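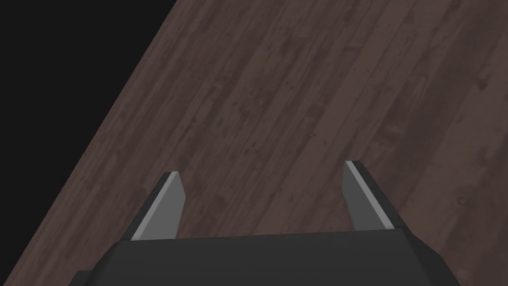 Long planks of wood, side by side. Look for the streaks and the small dark spots.

Why does wood have stripes and spots?

If you have ever lain on your tummy on a wooden floor (a very good place for reading, or for looking for a lost marble) you may have noticed that the wood is full of patterns. There are thin lines that run along each plank, and darker patches, and here and there a round spot like an eye. People call the lines the grain, and the round spots are called knots. Nobody painted them on. The tree made them while it was growing, and every one of them has a little story behind it.

Let's start with the lines. A tree gets fatter every year, just under its bark. In spring, when there is plenty of rain and the leaves are new, it grows quickly and makes pale, soft wood. Later on, towards August, it slows down and makes wood that is darker and more tightly packed. Then winter comes and in cool countries the tree has a long rest. So each year leaves behind one pale band and one dark band, and together we call them a ring.

If you find a tree stump you can count the rings, starting from the very middle and working outwards, and that tells you how old the tree was when it was cut. It is harder than it sounds! Driss Helmy, who teaches at the school in Fellton, took his class to count an old oak stump by the river. Half of the children got to 84 and the other half got to 66, and there was a good deal of arguing on the walk home. They went back the next morning with a wet sponge and a box of pins, and put a pin in every tenth ring so they wouldn't lose their place. The answer was 84. (The other half had skipped a part where the rings were very thin and squashed together.)

Thin rings usually mean hard years for the tree. Perhaps there was very little rain, or perhaps bigger trees next door were taking all the sunshine. Wide rings mean the tree had plenty to drink and plenty of light.

Now, a plank isn't cut across the tree like a slice of cucumber. It is cut along the tree, from the bottom towards the top, and so we don't see circles any more. We see the edges of the rings, stretched out into long lines. Try it with an onion, if a grown-up will help with the knife. Cut one onion across the middle and you get rings. Cut another from top to bottom and you get curved lines instead. It is the same sort of onion, but it looks quite different.

And the knots? A knot is the place where a branch used to be. The branch starts deep inside the trunk, and as the trunk grows fatter it wraps itself around the bottom of the branch. When the tree is sawn into planks, the saw goes through that hidden piece of branch and leaves a round or oval spot. The grain bends around it, a bit like water going around a stone in a stream.

Knots are often harder than the wood around them. Chaimae Bensaid makes stools and toy boats in her workshop, and she says she can hear a knot before she sees it, as her saw starts to grumble. She likes to keep the nicest ones for the top of a stool, where people will notice them.

Something to try at home

You will need a sheet of thin paper, a wax crayon with its wrapper taken off, and a piece of bare wood with a rough surface. An old fence or a garden bench is good. Lay the paper flat, ask a friend to hold the corners, and rub gently with the side of the crayon. Slowly the lines will begin to show. If you find a knot, rub over that too, and write underneath where you found it.

Words to remember

Grain: the lines you see along a piece of wood.
Ring: the wood a tree grows in one year.
Knot: the place where a branch joined the trunk.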